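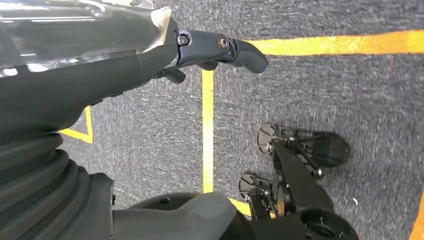

Budget thread, as promised! We've got to decide by June whether we're buying a second robot arm for the workshop in Beltesville or making do with the one we've got, and I've been staring at the spreadsheet so long I've started dreaming in cells.

**2/** Arm quotes first. Tistier came back at 1,950 for a refurbished one, Kasance were dearer but threw in delivery (and a very nice phone call, which sadly isn't a line in the budget). I'm leaning Tistier.

**3/** The bit I got wrong last time was everything that ISN'T the arm. Sleeves, covers, floor tape, spare screws, fingertips. I'd put down 100 for the lot and we'd burned through almost all of it before the second month was out. Oops.

**4/** So this time the small stuff gets its own line, and I'm filling it in before I so much as look at the big number. Isamu Higuchi suggested that ages ago and I nodded and ignored him. Sorry Isamu!

**5/** Also on the list: two lots of spare covers, a proper shelf to keep them on, and a day of someone's time to set it all up. I keep forgetting people's time costs money, probably because it's usually mine.
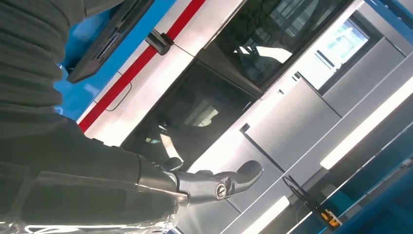

**6/** Got asked this in the replies: is it worth paying for a service plan on a refurbished arm?

For the first year I'd pay for it. After that you'll know which parts wear out, and you can price up buying those yourself against renewing.

**7/** Babalola do a plan that covers arms they didn't sell you, so I've asked them for a price. Still waiting. If anyone's used them, please shout, I'd love to know how quickly they pick up the phone.

**8/** Next job is measuring the doorway, as the crate sizes on the Tistier quote look a bit cheeky. Will post the full sheet once I've tidied up my swearing in the notes column.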